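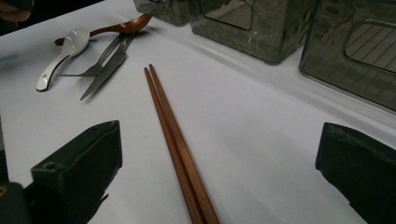
# About Forkance

Forkance is an email deliverability company. We work for organizations that send marketing and service mail in volume and need to know how much of it reaches the inbox. We do not write campaigns, design templates, or sell lists. Our work starts when a message leaves the sending platform and ends when the receiving mailbox provider has decided where to put it.

The company has two offices. Bragança handles engineering and monitoring. Enthorpe handles client accounts, audits, and billing. Both offices use the same ticket queue, and a ticket stays with the office that opened it unless the client asks for a transfer.

## What we do

Sending platforms report a delivery rate. In most platforms, "delivered" means the receiving server accepted the message without an error. It says nothing about whether the message was then placed in the inbox, a promotions tab, or the spam folder. A sender can show a very high delivery rate while a large share of its mail goes unread in a folder few people open. Most of our new clients come to us in that state, usually after a drop in clicks that the platform's own dashboard does not explain.

Our services fall under four headings.

**Authentication setup.** We publish and maintain the SPF, DKIM, and DMARC records for each sending domain. This includes subdomains used by outside vendors, such as billing systems, survey tools, and help desks. Vendors that cannot sign mail with the client's domain are listed in the setup report with a recommendation.

**Placement testing.** We send each campaign to a panel of seed mailboxes before the main send and record where each copy lands. Results are broken down by mailbox provider. The panel holds 300 mailboxes. We retire and replace part of it every month, as old seed accounts with no normal activity give poor readings.

**Reputation monitoring.** We watch the sending IP addresses and domains against public blocklists and against the feedback data that mailbox providers make available to senders. Alerts go out by email and by text message. The client decides who receives them.

**List review.** We check subscriber lists for dead addresses, typing errors in the domain part, role accounts, and long periods without activity. We return the list marked up. We do not delete records from a client's system.

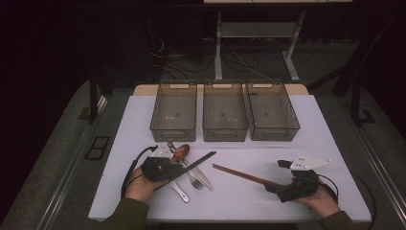

A list review ends with every address assigned to one status: keep, hold, or stop. The rules for each status are set in writing before the review begins, and the client signs off on them. We keep the number of statuses low on purpose. Earlier versions of the process had more, and account staff spent too much time arguing over the borders between them. Three bins lined up along the far edge of a table are about as much sorting as a marketing team will keep up after we leave, and the first two can look nearly identical from a distance. The practical difference between keep and hold is sending frequency. Addresses on hold receive a reduced schedule for one quarter and are then reviewed again. Addresses marked stop should receive no marketing mail, though service messages such as receipts may continue.

## Wumurar

Wumurar is our reporting tool. It is included in every contract and is not sold on its own. It collects seed results, bounce logs, DMARC aggregate reports, and complaint data, and stores them by sending domain and by campaign. Users can:

- compare inbox placement for two campaigns or two date ranges
- view bounces by error code, with the original server response kept in full
- list every source that has sent mail using the client's domain, whether approved or not
- export any table as CSV

Wumurar does not show a single health score. Clients ask for one fairly often. We have tested several formulas and found that each of them hid the kind of change a sender most needs to see, such as a fall at one provider offset by a small rise at the others. The opening screen shows placement by provider, with the largest recent change at the top.

Open rates appear in Wumurar but are marked as unreliable. Some mail apps load tracking images automatically, whether or not a person reads the message. We use clicks, replies, and complaints for any decision about list status.

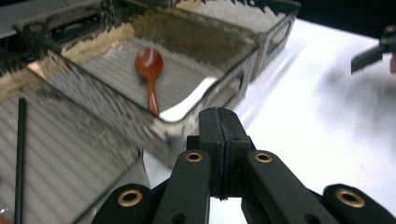

*Black hand-held gripper with its jaw block closed and brass-ringed holes in the arms.*

## How an engagement runs

A standard engagement has 5 stages: access, audit, repair, warm-up, and monitoring.

Access is often the slowest. We need read access to DNS, the sending platform, and the bounce logs, and in larger organizations these sit with different departments. We supply a request form that can be forwarded as it is.

The audit is delivered as a written report. Each finding has a severity, the evidence behind it, and the exact record or setting to change. Clients with their own technical staff may take the report and make the changes themselves. Otherwise we make them under a change log.

Warm-up applies only when a client moves to a new IP address or domain. Volume is raised in steps, starting with the most active subscribers. If complaints pass the agreed limit at any step, volume goes back to the step before.

Monitoring runs for as long as the contract does. No configuration changes are made on a Friday, except to restore service.

## Clients

We currently hold contracts with 231 senders. Most are retailers, membership bodies, publishers, and software companies. We also work with agencies that manage mail for their own customers. In that case the agency is our client, and we need written consent from the owner of each domain.

We turn down senders who use bought or scraped lists. We also end contracts where a client keeps mailing addresses marked stop after written notice. The reason is technical as well as legal: no authentication record or warm-up plan will hold up against a steady rate of complaints.

## Contact

Audit requests go to the Enthorpe office through the form on the contact page. Please include the sending domain, the name of the sending platform, and the usual monthly volume. A first reply is normally sent within 4 working hours. Current clients should open tickets in Wumurar, where the domain and contract details are filled in automatically.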